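Beschaffung von Robotertechnik, Teil 6: Budgetplanung für Reinigungsaufgaben
Handout zur Vorlesung, Fermín Maldonado, Stand 6. Juni 2020 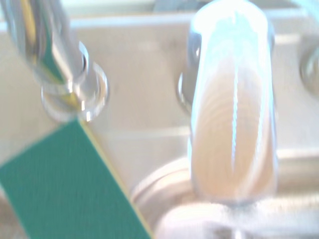
Der Kaufpreis des Arms ist in den meisten Anträgen sauber belegt, die Nebenkosten sind es selten. Für Arbeiten am Spülbecken gilt das besonders, denn Feuchtigkeit und Reinigungsmittel verkürzen die Lebensdauer von Greifern, Dichtungen und Kabeln.

Posten, die in jeden Antrag gehören:
Arm mit Steuerung und Halterung
Greifer und ein Satz Ersatzfinger
Handgelenkkamera mit Abdeckung gegen Spritzwasser
Verbrauchsmaterial (Schwämme, Handschuhe, Reiniger)
Schulung und Inbetriebnahme
Wartung ab dem zweiten Jahr

Rechenbeispiel Kamera
Angebot Nurmi: 1.503 Euro einschließlich Kabel und Abdeckung. Givetti ist im Grundpreis günstiger, berechnet die Abdeckung aber getrennt. Verglichen wird immer der Gesamtpreis der einsatzfähigen Einheit. Glänzende Armaturen stellen hohe Anforderungen an die Belichtung. Vor der Bestellung also Testaufnahmen an verchromten Flächen verlangen, auch bei bewegtem Arm.

Lieferzeiten
Dovus nennt für den Greifer 11 Wochen. Wer die Mittel bis Dezember ausgeben muss, rechnet vom spätesten Rechnungsdatum rückwärts und plant die Abnahme mit ein. Teillieferungen sind zulässig, wenn sie im Vertrag stehen – sonst wird erst nach der letzten Lieferung gezahlt.

Verteilung der Mittel
Im Projekt Uswood entfielen etwa 67 Prozent auf Arm, Greifer und Kamera. Der Rest ging in Schulung, Ersatzteile und Wartung. Eine Reserve war nicht vorgesehen, der zweite Satz Finger musste nachbeantragt werden.

Aufgabe bis zur nächsten Sitzung: Kostenplan für einen Spülplatz mit einem Arm aufstellen, Laufzeit drei Jahre, Verbrauchsmaterial getrennt ausweisen. Abgabe als Tabelle, höchstens zwei Seiten.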